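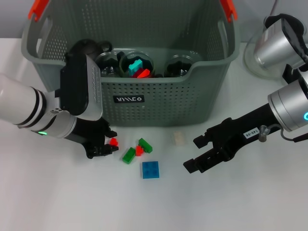

Sylvain Barbier swears by drawstring mats for small bricks, and he told me so the minute I said I was sorting ours into tubs inside a laundry basket. You'll be back to a mat by December, he said, because kids will dump a tub but they won't refill one. Well, maybe! I've had the basket for long enough now to disagree with him, at least at our house.

I bought it for laundry, from the Dultomow housewares page, and it was too small for a family's worth of towels, so it sat on top of the dryer holding socks. Then the brick situation got out of hand. We had a hand-me-down bin from my sister with 673 pieces in it (the number was on a piece of masking tape on the lid, and I chose to believe it), all sizes and colors mixed together, and finding one little red piece meant tipping the whole thing out on the rug. So the basket got a second career.

What I love is the front. It dips down in the middle, so you can look straight in and see which tub you want, and a kid can reach in without pulling the whole basket down on their feet. The perforated sides are great too. Dust and crumbs fall out the holes when you give it a shake, and the plastic rinses clean in the tub in no time. The clips at the top corners are a nice bright color against the gray and they've stayed put through a lot of hauling up and down stairs.

For the insides I use round clear containers in a row. Ours are Prernell, $12 for the set, and they're clear enough that my youngest, who can't read yet, puts things back by looking. Dark pieces hide in there, I'll admit. A tub full of black bricks is a tub full of black bricks and you still have to dig.

I also tried the Detico tray that's made for this job. It cost $36, it has fixed dividers, and the big square bricks wouldn't lie flat in half the slots. It went to the school rummage sale.

Gripes with the basket: round tubs leave gaps between them, and those gaps collect strays. The rim is a bit sharp on the underside if you carry it full with bare hands. I'd also like a lid, though I guess then I'd never see the front.

Cleanup takes us one song, two if somebody is still building a garage. I just ordered 2 more baskets, one for train track and one for doll shoes, and Sylvain can keep his mat.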